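Can a machine fold my laundry yet?

I get this question more than any other, usually from people who know I write about appliances and assume I have a drawer full of brochures. The short answer in April was no. The longer answer takes up the rest of this post, and it changes depending on whether you mean my laundry or a stack of identical towels in a hospital basement.

I started paying attention to this when I worked at a commercial laundry run by a company called Rutetti. We did hotel sheets, restaurant napkins and uniforms. The sheets went through a machine that ironed and folded them, and that machine was older than I was. It never got tired and it rarely made a bad fold. Two people stood at the front of it and clipped the corners on. The clipping was the job. Everything after the corners was solved decades ago.

Uniform shirts were another matter. They came out of the dryer in a cart, tangled up, sleeves inside out, and people sorted them by hand. I did that for a summer. A cart held 200 shirts on a normal day and I never once thought a machine was going to take it over, because the hard part was finding out what you were holding.

That is still the hard part. A plate has a shape and keeps it. A shirt has whatever shape it landed in. When you pick it up by one point the rest of it hangs down in folds, and the collar might be anywhere. People handle this with their fingertips and with years of having done it. They pinch, shake, look, let go and pinch again, and they can do it while watching television.

So the people who work on this tend to begin with the easiest version. One shirt, on a flat surface, already spread out, with a plain color underneath that doesn't match it. A blue T-shirt on a green cloth is about as friendly as the problem gets. The edges are easy to find. Even so, the cloth underneath has creases of its own, the sleeve doesn't lie the way the diagram says it should, and a sleeve that has crumpled up has to be sorted out before any folding starts.

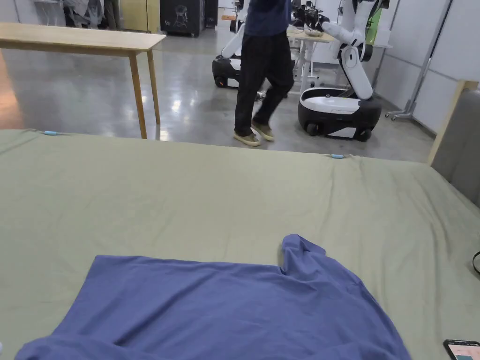 What counts as done

A lot of the arguing about home robots comes from people meaning different things by "can fold a shirt." I keep a short set of levels in my head and I will write them down, since I have ended up explaining them in email several times.

The first level is folding a shirt that someone has already laid flat. Machines can do this. There have been folding gadgets for years that do it with hinged plates, and an arm can do it too, slower.

The second level is taking one crumpled shirt off a surface, flattening it and then folding it. This can be done, in good conditions, with some failures. The failures are often dull ones. It grabs two layers when it wanted one. It drags the shirt and the tablecloth comes along. It makes a fold that would be fine if the shirt had been straight to begin with.

The third level is a full basket. Mixed sizes, a fitted sheet, socks, a bra, something with a zipper, something that should never have gone in the dryer. Then the pile has to go to the right drawers in the right rooms. I would not pay for anything at this level today.

The fourth level is noticing. A person folding laundry sees that a button is loose or a stain didn't come out, and sets that piece aside. I have not seen anyone promise this and I respect them for it.

The shop floor is ahead of the house

My brother-in-law's old employer, Nikwood, makes shelving and flat-pack cabinets. They have had arms on the line for years, loading panels into a drilling machine. The panels are all the same, they arrive at the same spot, and the arm is bolted down. It works very well. When they tried to use a similar arm to put soft packing material into the boxes, they gave up and went back to people. Same building, same sort of arm, and the difference was that the foam sheet bent.

I think that is the most useful thing to know about this whole subject. Rigid and repeated is easy. Soft and different every time is hard. A house is almost entirely the second kind. Even the dishwasher, which people bring up as the great success, only does the part after you have scraped and loaded everything.

There is also the matter of where things are. In a factory someone paints a line on the floor and the pallet goes on the line. In my bedroom the clean clothes go on the bed, and the bed already has a bag on it, a book, and whatever came out of my pockets. I move those out of the way without thinking. A machine has to know which of them are laundry, which are trash and which it must not touch at all.

The bed is a harder place to work than a table. It is wide, the far side is a long reach, and the cover gives when you press on it. Clothes and covers are both fabric, both wrinkled, and in my house both some kind of gray. If you pinch a shirt on a hard table you know where the table is. If you pinch it on a duvet you may come up with some duvet.

Fingers

I used to think the answer was a better hand. Five fingers, soft skin, the whole thing. I have mostly changed my mind. You can get a long way with two fingers that close toward each other. Try it at home with a pair of kitchen tongs. I did this one evening with a basket of T-shirts, and while it was slow and I swore at the sleeves, I could get a shirt off the bed and folded into something you could put in a drawer. I had tongs in one hand and tongs in the other and I could still do it, so the tongs were not what was stopping the robots. My eyes and my practice were doing most of the work.

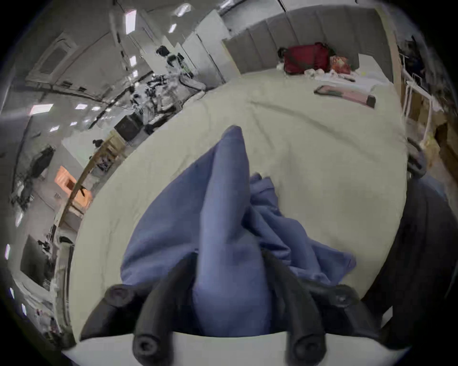

Two fingers and a pinch of blue cloth, over the bed.

Practice is where much of the effort seems to be going now. The idea is that you gather a great many tries at a chore, done with a simple gripper, and a machine learns from them. How many tries is enough, I can't say. I have heard people talk about 1,000 as if it were a lot and others talk about it as if it were a morning's work. My own guess is that it depends on how different the tries are. Folding the same shirt over and over on the same table probably teaches you that shirt and that table.

What I would buy

If someone sold a machine that took a basket of dry T-shirts and towels and gave back neat stacks, with the odd ones left in a heap for me, I would be interested. It could take all night. I don't need it to be fast, I need it to be quiet and to not eat a sleeve. I would also want it to stop when it is confused. The old Dierckx press I bought secondhand will happily scorch a collar if you walk away, and I would hold a robot to a higher standard than that.

Price matters too. A wash-and-fold place near me on Sturkunley Road charges 80 dollars a month for a weekly bag, and they do the fitted sheets. Any machine has to be measured against that, including the floor space it takes up and the afternoon you lose when it breaks.

For now I fold on the bed after supper, shirts first, then towels. The socks go in a bin and I match them as I need them.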